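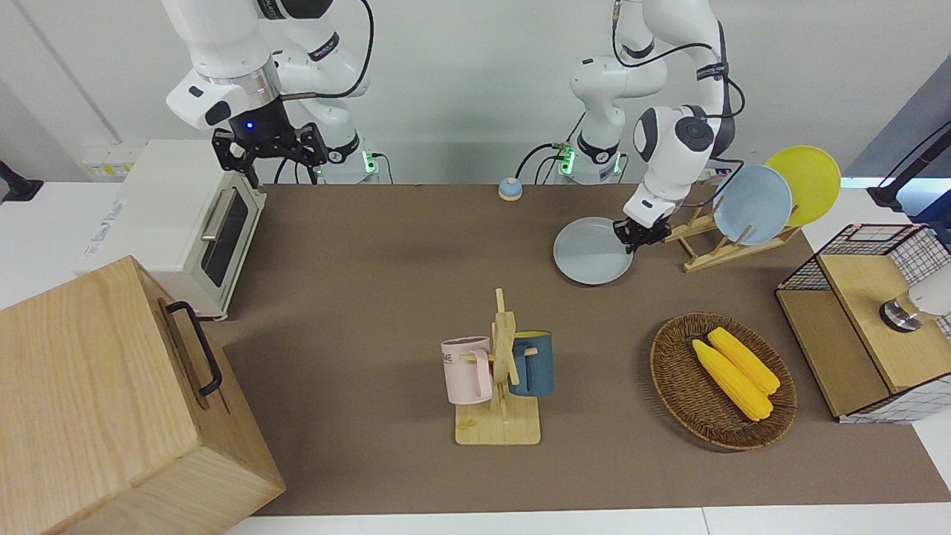
Operators wanted for a gripper comparison, Canmont site

Sikix is looking for 2 part-time operators to run a comparison of parallel grippers on a two-arm table setup at our Canmont workshop. The contract starts in February and covers 54 paid sessions per person. There may be further work in the summer, but we can't promise it.

The work

You will guide a pair of arms through everyday kitchen jobs: taking plates in and out of a dish rack, hanging mugs, moving food in and out of a basket, opening and closing a toaster oven. Each job is repeated with the Lahtinen fingers and again with our own Caver set, using the same objects and the same starting layout. We need 1,000 runs that can be used. Nearly 796 are still to be recorded.

After each run you mark it as complete, dropped, slipped or stopped, and add a line of notes if something odd happened. You will also change fingers between blocks, check the cable slack at the elbow and put the table back to the layout sheet.

What we ask for

Steady hands and patience with repeated work
Able to stand for up to an hour at a time
Good enough written English to leave clear notes
Normal or corrected eyesight; judging the gap between a finger and a plate rim is most of the job

You do not need a degree or any programming. Experience with remote control of any kind is useful, as is bench work or catering. We give two days of paid training, including the stop procedure, before you run anything alone.

Hours and pay

Sessions last three hours, starting at 9.00 or 13.30. Pay is per session, at the same rate for training. Travel within Canmont is not covered. There is bike storage and a small kitchen for staff.

How to apply

Send a short letter and a CV through the form on the Sikix jobs page, with "Caver operator" in the subject box. Say which start time suits you. Shortlisted people will be asked in for a half-hour trial at the table.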